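Home | Products | Hand-Held Grippers | Gallery | Service | Contact

Skuvard Paired Gripper Kit — Gallery

2020-10-01 | By Teguh Mandagi

Skuvard is the hand-held gripper kit Sorkell sells for recording manipulation tasks without a robot arm. The operator holds one gripper in each hand and does the job directly; gripper positions are recovered afterward from the printed markers. The kit is sold as a pair, with 2 grippers to a case. Single units are available as spares only.

List price is 2,988 with the recording software, shipping not included. The session below is from the tabletop course, which covers picking up, placing and handing over small objects at a desk.

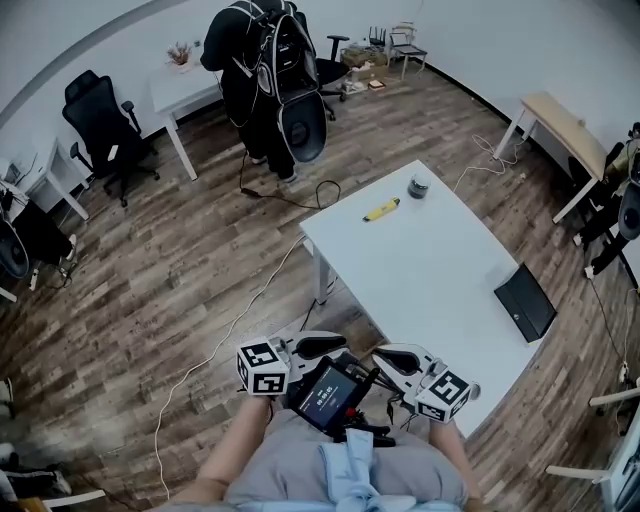
Seated operator with a gripper in each hand, marker cubes fitted, screen unit between them. Marker pen and lidded glass jar on the table.

Finger pads are a wear part. Slamet Santoso ran the durability check on the current pad and logged 146 sessions on one set before grip on smooth glass dropped below our limit. The second set reached 144. We recommend a change at over 100 sessions, or sooner if the edge lifts. Pads are glued, so allow a night for curing.

Marker cubes should be wiped with a dry cloth only. Solvent takes the black off — replacement faces are listed under part group Nông.

The Jornirska carrying case ships separately from November. Existing owners can order it through the service desk with the serial number of either gripper.

Filed under: Data Collection Tools, Grippers, Product Galleries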